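Student projects > Space and Storage > Reports

Search this site Enter keyword Go

A Small Corner, Reorganised: project report, group 5

Our brief was to take one badly used corner and make it fit for putting things away in. We called the project Endilden, after losing an argument with Mayuree, and were given a budget of 120 and until Thursday to spend it.

The baskets came first. They are black wire mesh and hang from a metal rail, so the table underneath stays free for whatever people insist on leaving there. Rami wanted solid boxes. Rami was reminded that the last solid boxes in the department had been opened in September and found to contain other, smaller boxes.
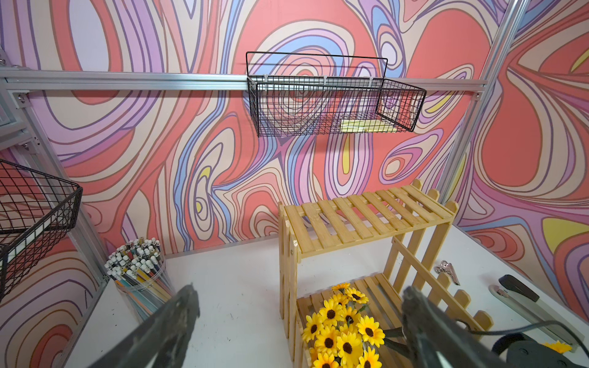 Mesh has the advantage that you can see what has been dumped in it. It has the drawback that everyone else can too. We asked nine people to put away a pen, a pad and a roll of tape, and most of them used whichever basket was nearest -- labels made no difference that we could measure. The swirly wall covering was popular with everyone except Zaid, who had to sit facing it.

The second half of the work was decoration, under the heading "softening" in our plan. We settled on artificial flowers, yellow ones, sunflowers included, in a pot wrapped in fabric. They need no water, and that suited the group's record with plants. Beside them went a slatted wooden rack.
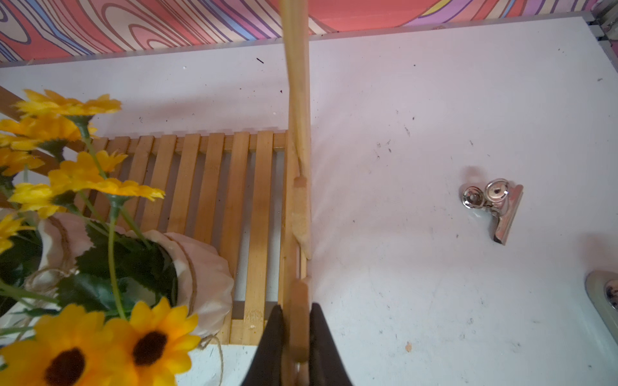 Ghada Obeidat

I wrote this section because I chose the flowers and was told to defend them. They take up more room than the plan allowed. Two testers moved the pot to get at the rack, and one moved it back. Given another go I would buy fewer blooms and a narrower pot, and keep the rack where it is.

Money left over: 9. Still to do: agree who keeps the sunflowers.

Recent reports
Shelving for a shared kitchen
Pistness: a coat rack for short people
Where do the scissors go?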